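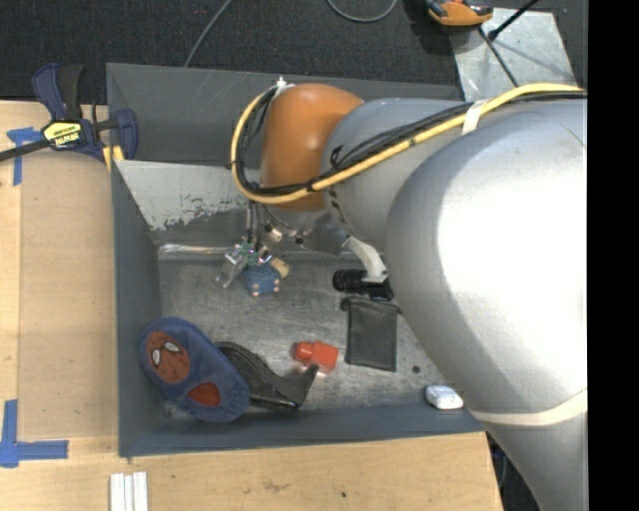
Grey metal bin, mixed contents.

I spent most of March clearing out my aunt's house in Balladitz. She had lived there for 30 years and she kept things. I had planned on a long weekend. It took four trips, two of them with a rented van, and I still have boxes in my hallway as I write this in July 2025.

What slowed me down was the small stuff. Furniture is easy. You decide on a dresser once, somebody carries it out, and the corner is clear. A kitchen drawer has a hundred decisions in it. Keys with no lock, a jar of buttons, the spare bulb for a lamp she gave away when I was in high school. I would pick up a thing, look at it, and put it back down in a different spot. At the end of the first day I had moved everything and gotten rid of almost nothing.

My neighbor Nobuhle Mokgethi did this for her parents a few years ago, and she told me to stop sorting by room and sort by kind. So on the second trip I put all the tools together, all the paper together, all the sewing things together. It made a bigger mess for a day. After that it went faster, mostly from seeing the duplicates side by side. My aunt owned nine pairs of scissors. I kept one pair, the heavy ones she cut fabric with.

The paper was the worst of it. I scanned 217 pages, mainly letters and recipe cards, and shredded a great deal more. Bank statements from before I was born went straight in the bag. The recipe cards I kept anyway, even after scanning them - her handwriting is on the front and her complaints about the recipe are on the back. One for plum cake just says "too wet, tell Onine." I have no idea who Onine was and my mother doesn't either.

The thrift store on Henao Street took the dishes and linens. They would not take the mattress or the old television, so those went to the county site and I paid the fee. If you have a job like this coming up, call ahead and ask what a place accepts. I drove across town with a couch once and drove it home again.

I still have the buttons. I also kept the kitchen clock, which runs fast, and a blanket that my sister says is hers. We will sort that out when she visits. The last boxes in the hallway are photographs, and I haven't opened them yet.

Filed under: Home, Family, Getting Rid of Things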